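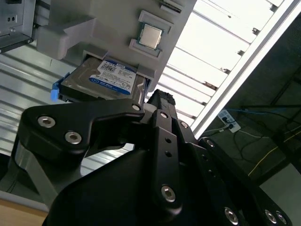
A gripper at the gray test fixture, which holds a CPU and a WD Blue hard drive.

Search news Enter keyword Go

November | By Setsuko Ebihara, Weda press office

Weda releases Skunen 2 planning software, with failure logs included

Weda today released Skunen 2, a motion planner for robots that sort and seat computer parts. The company is publishing every failed run along with the code.

"Most numbers in this field come from somebody's best afternoon," said Hideaki Nakajima, who leads planning at Weda. "I don't trust those, and I wouldn't ask a customer to trust ours without the logs."

Across 700 trials on the company's own fixture, Skunen 2 failed 166 times. Most failures came from the wrist camera's pose estimate – a small error in angle is enough to miss a slot. The planner now stops and looks again when the estimate and the contact force disagree. Weda makes no claim that this will carry over to fixtures it has not tried.

Ladi Igwe of Clurkero, which tested an early build, remains unconvinced on speed. "It's careful, and careful is slow," Igwe said. "We'd want 3000 cycles on our own line before we let it run overnight."

The release does not support flexible cables. Logs and source code are available from Weda on request.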